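Home | Posts | House Stuff | Work Stuff | Contact

Can a robot fold my towels yet? (A February check-in)

So I promised a few of you I'd write this up, and then the dishwasher died and I spent a week with my hands in the sink, which put me in exactly the right mood for it.

If you're new, a little background. I spent my twenties on the packing line at a small parts warehouse out past Fimside, and then I moved over to the office side, where I now mostly buy things and argue about pallets. At home there are two kids, one dog and a laundry pile with its own weather. So when someone tells me a machine is about to take over the boring jobs, I have two reasons to lean in. I'd love it for the house. I have mixed feelings about it for the floor, and I'll get to that.

Let me start with what already works, because I think people forget. My washing machine is a robot, kind of. It fills itself, it spins, it sings me a horrible little song when it's done. The vacuum that bumps around under the couch is a robot, and I'd fight anyone who tried to take it away (we paid 475 dollars for it and it has eaten only one phone charger). On the floor at work we have a stretch wrapper that goes round and round a pallet and does a nicer job than I ever did, and a carton taper that only sulks when the boxes are damp.

What do all of those have in common? They do one thing, in one place, and somebody like me brings the stuff to them. The washer doesn't go get the socks. The taper doesn't find the box. All the fetching and sorting and turning things the right way up is still hands, and it's mostly the same hands that were doing it before.

That's the part I wanted to look at this year. Hands!

What I think counts as a chore

I got into a long back-and-forth about this with Hyun-seo Jeon, who I used to share a shift with and who now does maintenance on the Masville side of the business. Hyun-seo's view is that a chore is anything you can do while thinking about something else. Wiping a counter. Pairing socks. Putting 2 screws and a washer in a little bag and dropping the bag in a tray, over and over, until lunch.

And I said fine, but then why is it so hard for a machine? If I can do it half asleep, how much can there be to it?

Hyun-seo told me to go home and unload the cutlery basket very, very slowly and notice what my fingers were up to. I did, and I felt silly, but wow. You don't just grab a fork. You slide one finger down between the fork and its neighbor, you tip it, you let it roll a bit, you catch it again further up. If it's snagged you wiggle it without deciding to wiggle it. I picked up three spoons at once and dropped one back because it had a bit of oatmeal on it, and I'd felt the oatmeal before I saw it.

Try writing that down as instructions. I tried. I got half a page in and hadn't gotten the fork out yet.

The towel test

My own personal benchmark is a bath towel. I want to take one out of the dryer, hand it over, and get back a folded towel that my mother-in-law wouldn't refold. That's it, that's the whole exam.

I've watched plenty of clips of machines folding things by now, and some are really lovely to look at. The trouble is that a lot of them are sped up, and the towel usually starts out flat on a nice clear table. Mine start out in a ball with a sock inside and one corner through the sleeve of a hoodie. Finding a corner is the job! Once I've got two corners I'm basically finished.

There's a price question too. A friend sent me a link to a folding gadget called the Yeon, and the ask was 2,000 dollars before shipping. For that money I want it to go upstairs and put the towels away. I'd maybe pay 500 for something that only matched socks, if it was quiet and the dog didn't hate it. Don't tell my husband I said that.

On the shop floor it's a different sum

At home nobody pays me by the towel, so a slow machine would be fine. Let it take all night! I'm asleep. At work, slow matters a lot. A good packer gets into a rhythm, and anything that breaks the rhythm ends up in the corner with a tarp over it. We had a picking arm on trial a while back (I won't name the maker, they were nice about it) and it was great with boxes and hopeless with bags. Bags slump. Bags stick to each other. Our catalog is mostly bags.

What I did like was that it never got a sore wrist. I have a bad right wrist from the years of tape guns, and so do most of the people I started with. If a machine took the worst couple of hours of every shift, the twisty, pinchy ones, I'd carry it in on my back. What I don't want is the machine getting the easy half and people getting whatever's left, faster. I said that in a meeting once and got a lot of polite nodding.

So how does a machine learn to pinch?

The thing I hadn't understood is how much of this is people showing the machines how it's done, with their own hands or with a grabber they're holding. I pictured someone at a keyboard typing in rules about forks. But a big piece of the work is a person at a table picking up small ordinary things and putting them down again, recorded so a machine can be trained on it. It's closer to how I learned the packing line, which was standing next to Loretta for a week and copying her thumbs.

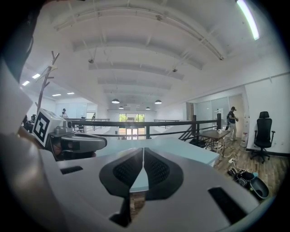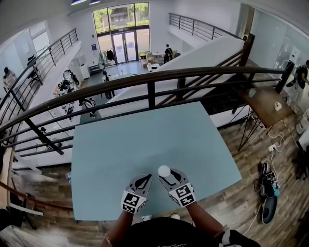
A hand-held gripper with padded fingers in the first one, and in the second a pair of patterned gloves with a small white ball in one hand.

My scorecard, such as it is

Vacuuming: yes, done, love it, next.

Dishes: the washing part, yes. The loading and unloading, not in my kitchen. Glasses scare me. I don't want to find out how hard something squeezes by way of my good tumblers.

Towels: close if they start out flat. Not close at all if they start out like mine.

Socks: see above, but with crying.

Boxes at work: yes, and they'll be better than us at it soon, and I'm okay with that on most days.

Bags at work: not yet. I'd like to be wrong, for the sake of my wrist.

Wiping down a table: I go back and forth. The wiping is easy enough, but somebody has to know that the crayon drawing stays and the banana peel goes, and that the half-finished puzzle must not be touched under any circumstances. My kids don't know that either, to be fair, and we've been training them for years.

Hyun-seo thinks I'm too gloomy and that I'll be handing off the sock basket before my youngest is out of school. We've got a bet going, loser buys lunch at the noodle place by the Loltgate exit. I picked the later date. I'd be thrilled to pay up.

If you've got something at home or at work that does a proper fiddly job, tell me in the comments! I especially want to hear about duvet covers. I have lost whole evenings inside a duvet cover and I'm open to any kind of help, with or without a plug. And if your carton taper has a trick for damp boxes, I'd like that too. Ours is sulking again as I type.

Recent posts

The dishwasher died: a diary in three sponges
What I keep in my desk drawer and why there's so much tape
Pallets, explained to my mother
Is a label printer a good gift? (Yes)
Soup for people who forgot to shop

Contact me | Copyright, all posts and typos are mine | Back to top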